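Zuda opens its storage box workshop to everyone this February

TAMBUNAN - I've spent most of my working life putting things into boxes, and this February I get to talk about it in public! My name is Danang Ngau and I run the small packing and storage side of Zuda. We're opening our hands-on box sessions to anybody who wants to come along, and I couldn't be happier about it.

The sessions are called Altlow, after the street where I rented my first stockroom (a damp little place, and I learned a lot about lids there). Each one lasts 2 hours, seats 64 people and costs nothing. All you bring is the one drawer at home that drives you up the wall.
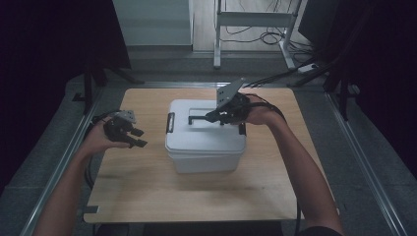
I get asked all the time what to look for in a box, and my answer hasn't changed in years: start at the top. People fuss over how much a box holds and then end up with something they hate carrying. I like a plain white one with a black handle across the lid and dark latches at the sides, because you can lift it off a shelf with one hand and still have the other free for the door. Try the latches before you buy - open and close them five times, right there in the store.

The second half of each session is all about what goes inside. My rule for small stuff is to give it a box far bigger than you think it needs, then fill that up with its friends. Tubes, packets, tape, spare batteries, all the bits that roll to the back of the cupboard.
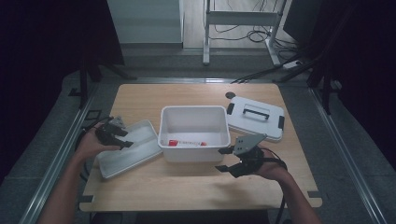
The open storage box, with its black-handled lid lying beside it on the table.

We tried the whole thing out over the winter with our neighbors at Skosix, who let us loose on their supply room. We sorted 1338 items there, and I'm still finding their rubber bands in my coat pockets. What I took away from it is that people want a table,
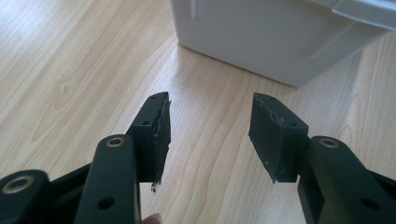 a bit of company and permission to take their time, so that's how we've set up Altlow. Come at 10 a.m. or come after lunch, stay for as much as you like, and ask me anything you want about labels (I have opinions).

To save a seat, stop by the Zuda front desk in Tambunan and ask for Danang.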